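Okard snack works, open day

We went to the open day at the Okard plant in May, taking the early bus from Zallach. The gates opened at 9 and there was already a line along the fence. Entry was free but you had to leave your bag in a locker and put on a hairnet and a paper coat.

The tour started in the potato store, which is cold and smells of soil. Our guide, Nektarios Gavalas, has worked there since the plant had one fryer. It now has three. He said 3,258 people had signed up for the day, and they were sending groups through in batches of 44.

From the store you walk along a raised walkway over the washing and slicing lines. It is very loud and I missed most of the talk. The fryers are behind glass. After that comes seasoning, where we each got to try a chip before and after salt. The plain one was better than I expected. 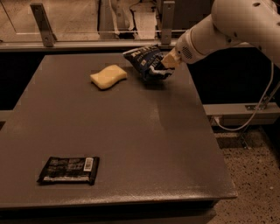
A blue snack bag over the tabletop.

Lunch was in the canteen - soup, bread and a potato pancake. The Stergiou bakery had a stall outside and sold out before noon. There is a small museum room next door with old tins and delivery ledgers from Istier, the town where the company began.

The shop was crowded. Multipacks were half price, limited to two per person. Parking is on the field behind the plant and gets muddy, so wear boots if you drive. The last bus back leaves at 4:15 from the main gate.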